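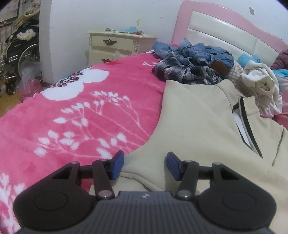 Hand-held gripper over a beige top with a stand-up collar, on a pink printed blanket.

To: grurkwood-perception list
From: Macarena Toledo
Subject: Re: Edge labels on garment sequences, and the grasp proposal threshold

Dear colleagues,

Thank you to Trefor Rowlands for his message, which I quote in part before replying.

Trefor Rowlands wrote:
> The current Grurkwood release scores a grasp point by the contrast
> between garment and background. On the folding set this works well
> when the cloth under the garment is plain. With a printed blanket the
> segmenter splits along the print, and the planner then receives
> several short edges in place of one long one. Of the 728 sequences
> I re-ran, 61 were rejected by the planner for this reason. I would
> propose lowering the minimum edge length to 5 cm and letting the
> planner sort out the rest. Are there objections?

I have one objection and one alternative to put forward.

The objection concerns interior seams. The view at the head of this message is a suitable test. The border between the beige garment and the blanket passes behind the left finger, and a raised seam curves across the cloth just behind the gap between the fingers. With a shorter minimum length, that seam becomes a valid candidate, and it lies nearer the center of the gap than the true border does. The black stripe along the front opening presents the same difficulty, as its contrast is stronger than that of the outer edge. The white flower and branch prints on the blanket would add further candidates on the other side.

The alternative is to keep the present minimum and join fragments before the length test is applied. Tzu-hsuan Tse has prepared a branch of the Navarrete tools in which two fragments are joined when their end directions agree and the cloth color on the garment side is the same. The print changes the color on the blanket side only, so the join is not disturbed by it. On Trefor's rejected set, the branch leaves 19 sequences without a usable edge. Most of those have the finger covering the border for the whole approach, and I do not believe a threshold of any value will recover them.

Two points remain open:

1. The join step runs before the finger mask is applied. Santino Bravo has asked that the order be reversed, so that the blue pads cannot be taken for part of a garment. I have no objection to this, but the mask file must then be read at load time, and the Pilow exporter does not yet write it there.

2. Piles of mixed clothing, such as the denim and plaid beyond the beige top, are still labeled as a single region. I suggest we leave this as it is until the October release and mark the region "do not propose."

I would ask Abenezer Ayele to confirm whether the Melier planner depends on the order of edges in the message. If it does, the join step will need to preserve the original index of the first fragment.

Comments on the branch should be sent to this list and not to individual members.

Regards,
Macarena Toledo
Perception and Planning Tools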